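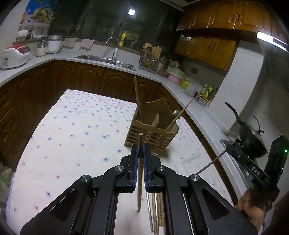

2018-11-16

Quick one, long day. Finally found the timestamp bug. The gripper width stream and the video were drifting apart, 47 ms by the end of a long episode, and the policy was learning to close late. Of course it was. Thin objects show it worst — a chopstick gives you no slack at all, a mug forgives everything.

Cause: Aubert (our logger) was stamping frames when they got written to disk, the encoder values when they got read. Two clocks, basically. In July I "fixed" this with a constant offset. Don't do that.

Now both get stamped at read and resampled to the video rate after. Reran the whole converter over 614 episodes, 2 thrown out for missing encoder data, the rest line up. Took almost 100 minutes, mostly decoding. Should paralellize that, haven't.

Also swapped the width smoothing. Old filter was centered, so it peeked at future samples, fine offline and useless on the arm. Causal one now, bit noisier. Reynaldo Bañez thinks the noise will hurt the upright grasps, I think it won't matter next to the lag we had. We'll see when training finishes.

Still todo:
— pose tracking drops out when I get close to plain white stuff, need to flag those segments automaticaly
— Trikside export still writes quaternions w last, Hikeo wants w first
— config files. ugh

Pushed to the dev branch. Pull before you convert anything, old cache files will load without complaint and give you the old offsets.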